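Filed under: Home Builds / Simulation

Huệ Khúc has been building a towel-fetching robot in her garage since April. Most of the work so far has happened on a screen, in a simulated bedroom she calls Borine. These are views from it.

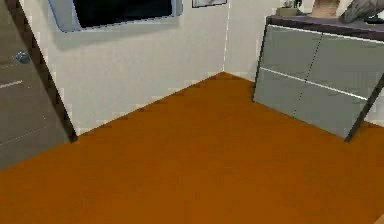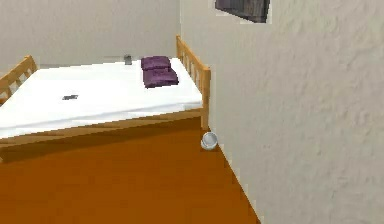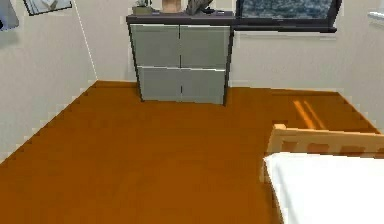 Borine, the simulated bedroom. The folded purple towels on the bed are in the second view.

"I wanted the driving sorted out before I cut any metal," Khúc said. The base is half built, and the arm is still a box of motors under the bench.

She has logged 1,337 simulated runs. In 1,086 of them the robot reached the bed without touching anything. The rest she goes through in the evening, a few at a time.

"The bed is the hard part. There's a corner post, and then a narrow strip of floor by the wall with a bowl in it. My planner kept wanting to go in there."

She shares the garage with Yasuo Nakajima, who is doing the wiring. He was less sure about so much time in software. "I'd have put wheels on the floor in week one," he said. "But she found a bug in the turning code that would have cost us a motor — maybe two."

The rendering is coarse, with stepped edges where the floor meets the walls. Khúc has left it that way so it runs on her old desktop. She said she may sharpen the textures once the camera code is finished.

The real base will weigh nearly 70 pounds with its battery. Nakajima wants five more test drives in Borine with that weight set correctly, and then they will try the garage floor.

"Drawers come later," Khúc said. "They don't have handles, and I haven't decided what to do about that."

Last updated: 4:40 p.m.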